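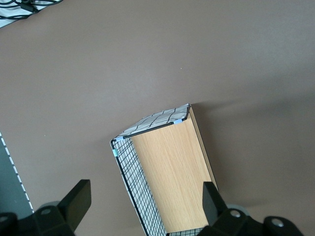

Socorro Tello said last time that an open box on a worktop fills up with post within a week, whatever you meant it for, and asked whether I had an answer to that. Read her point out, then say I half agree. Mine had post in it by the second day. The rest of the talk is partly a reply to her.

Title: The toast end of the table
Ninley evening session, 40 minutes including questions. Start at half past seven even if people are still getting tea.

Opening (3 minutes)

Say who I am. Say I'm not selling anything. I sorted kitchens for rented houses in Tendville for 12 years and most of the work was one corner of one room, the bit where breakfast gets made.

Ask for hands: who keeps the toaster out all the time? Who puts it away? Who puts it away but only when visitors come? The third group is usually the biggest. Leave time for the laugh but don't wait for it.

What I mean by the toast end: toaster, bread, a plate, a knife, whatever you spread, and a place for the bread to go back to. If those are within an arm's reach of each other, the job takes one spot to stand in. In the Magaña house the bread lived across the room from the toaster, on top of the fridge. They had crumbs in a line across the floor and had been blaming the dog.

Slide change.

Open containers (8 minutes)

Main point: for things used daily, leave the lid off. A lid is one more thing to put down, and it gets put down on the toaster.

Wire baskets. Good for air, poor for crumbs. Anything small goes straight through the sides. Loaves in paper bags are fine, rolls loose are not. If you want a wire basket for bread, put something flat inside it. A thin wooden board against the side works and you can take it out to wipe. Fabric over the rim is nice to look at and stops the wire scratching the table when you tip it, but it does need washing, so don't fix it with anything you can't undo.

Back to Socorro's post. My answer is to keep the basket narrower than an envelope is long, or to give the post somewhere worse but nearer the door. I tried the first and it failed with folded letters. The second has held so far. Say so plainly, I don't want to claim more than that.

Macario Cisneros sent a note about damp. He lost two loaves in a basket pushed up against a kettle. Mention it here. Bread and steam should be kept well apart, and if the worktop is too short to do that, the kettle moves, since the bread is the one that spoils. 

If anyone asks about tins with lids: yes, they keep bread longer. I'm talking about the loaf that's finished in two days.

Cut this next bit if running late: the Ernholm basket. Story of buying a tall one because it was in the sale and having to tip it on its side to reach the last slice. Height of the basket should be less than the length of your hand. Hold up hand.

Slide change. Leave this one up for the whole toaster section.
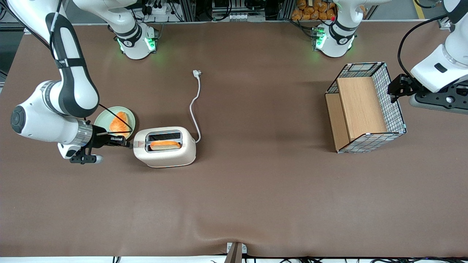 Toaster with a slice in it, pale green plate, basket. Plug out.

The toaster (12 minutes)

Point to the plug first. I would like people to take this home if they take nothing else. When you've finished, or before you go anywhere near the slots with a knife or your fingers, it comes out of the wall. Then put the plug where you can see it. If the flex goes behind the toaster you can't tell by looking whether it's live, and you'll guess.

Flex. It wants to lie flat and off to the back. Don't wrap it round the toaster while the toaster is warm. In some of the Tendville houses it had been run under a chopping board to keep it tidy, and I moved it every time.

Two-slot or four-slot? Two is enough for most kitchens. A four-slot gets used as a two-slot with a shelf on top. I have no strong view about makes.

Where the plate goes. Put it next to the toaster, on the side of the hand you lift with. Left-handed people in the room will know that most kitchens are laid out against them — ask one of them to say so, Gumaro Ibarra usually will. A pale plate shows crumbs less than a dark one, and a dark one shows butter less. Choose which annoys you more.

Bread that sticks up above the slot: common with tall loaves. The top edge stays pale. Turn the slice over halfway through, or cut the loaf shorter. Somebody always asks about this so get in first.

Crumb tray. Unplug, let it cool, slide the tray out, tip it, wipe it, put it back. I do mine once a week. If you have never found your tray, look underneath or along the back edge. Some older ones have a hinged flap instead and it drops open all at once, so do it over the sink.

Never shake a toaster upside down over the table. I know everybody does.

The surface (5 minutes)

Keep this short. A plain, smooth table is easiest, and mid-brown is forgiving. Use a damp cloth, then a dry one. Wipe towards yourself into your hand, or into the plate if it's still out. Lift the toaster, don't push it. The feet drag crumbs and leave grey marks which take longer to get off than the crumbs would have.

Apolinar Alvarado asked about tablecloths under toasters. I wouldn't. A board is better if you need to protect the table, with enough space left in front for the plate.

The putting-back (5 minutes)

The order I use. Plug out. Bread back in the basket. Plate to the sink. Wipe. Toaster stays where it is unless the table is needed for something else.

People put the bread back last and then don't do it. Put it back while the toast is in. You're standing there anyway.

If the basket is empty, leave it in its place. Once it gets moved, the next loaf is put down wherever there's a gap, and then you're back to the fridge top.

Questions

Elvia Mendoza has the microphone. Likely ones: freezing sliced bread (yes, toast from frozen, a bit longer), butter in or out (out in winter, I don't mind), toaster bags (haven't used them enough to say).

Remember to collect the two sample boards from the front table before the hall is locked at nine. Handouts are by the door, one per household please, I only printed 40.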